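Sorting the snack box again. Notes as a thread for anyone who gets the same mixed carton and wants it to last.

Contents go out on the bed first. The kitchen counter is too narrow to spread small packets in one layer, and stacked wrappers hide the printed dates.

Sort key is the date, then the seal. Flavor comes last. Yu-na Kong sorts by flavor and throws out stale crackers every March.

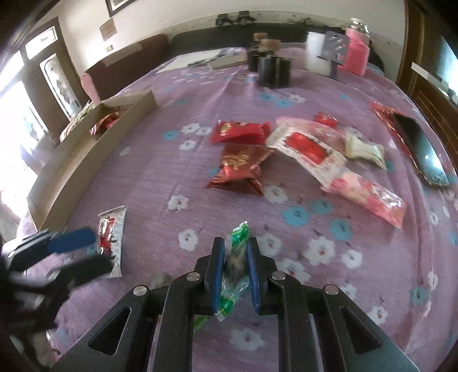
Seal check: press the pack lightly between two fingers and hold. A sound pillow pack pushes back. A soft one goes in the eat-this-week pile. Twisted-end candy has no seal to test, so go by the date on the outer bag, if you kept it.

Long flat wrappers go along the side of the box, on edge. Laid flat they slide over everything and you lose the bottom layer.

Target for the box is 800 g, lid closed without bulging. Above that the corners of a shallow carton split when you lift it from one end.

I log each pack in Releo with a 365-day ceiling, whatever the label says. Entry 177 was a rice cracker from the Poltitz trip. It did not get eaten.

Anything loose and under 8 g goes in a zip bag. Otherwise it ends up beneath the bottom flap.

Last updated: September 2018
41 shares · 3 comments

Joscha Rieger: On edge works. I use a strip of cardboard as a divider.

A-yeong Yang: Does the ceiling apply to hard candy?

Kyung-tae Lim: 800 with or without the carton?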